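Progress note - play blocks and sorting boards, Moltthorpe workshop
January, for the Ekanayake fund

Sorry this is short and a bit rough, van is being loaded at 2 and I wanted it with you before the weekend. Proper spreadsheet to follow.

**Where we are**

Blocks - 260 finished and through the edge check. That's the lot for the first batch of toy library boxes. Sanding took longer than planned, mostly the stars, the inside corners want doing by hand and there's no quick way round it. Prisms and cylinders were fine.

Boards - slower. Maple came late from Preltirard and the first delivery was damp, so it sat in the rack for a fortnight before we dared glue anything. Glue-ups now all done. Oiling not started. We'd said January for this in the bid, it will be February.

Colours - red, blue, yellow and green all signed off. Had one bad tin of the yellow from Skamov, went on streaky, they swapped it without a fuss. 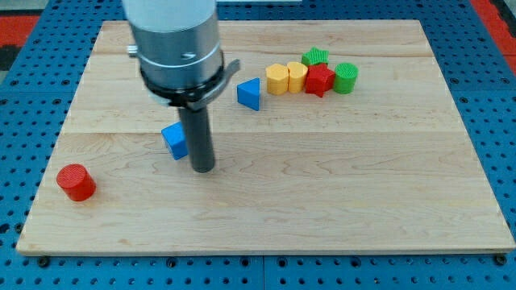
The toy library asked for fewer shapes per box and bigger differences between them, after the autumn try-out where the smaller children got fed up. We've gone some way towards that but not all the way. A star is easy to tell from anything else, and red and green ones together are no bother. The two yellow blocks are the problem - put side by side like that, the hexagonal one and the rounder one next to it are too alike for a three year old. Proposal is to keep the hexagon yellow and move the other to a differnt colour, or drop it. Would like your view, as it changes the paint order. The blue triangular prisms stay as they are, everyone liked those. Red cylinder also stays.

**Money**

Spent £700 on timber and paint so far, inside the budget line. Courier for the replacement maple was another £120 which we hadn't allowed for. Asking to move it across from the printing line - the leaflet is now one sheet folded instead of a booklet, so there is room.

**Still to do**

- oil the boards, 2 coats, leave overnight between
- decide on the yellow (see above)
- labels for box lids, wording still with the toy library
- bags - cotton ones arrived too small, sent back, waiting on a refund
- safety paperwork, half done, the paint sheets are in but the timber one isnt

**Worries**

Mainly drying space. The rack is full and the back room is cold, so oiled boards may have to go through in two lots. If so the second delivery slips by a week. Will know by Sunday and will email either way.

Receipts are scanned and in the shared folder, apart from the sandpaper one, still looking for it.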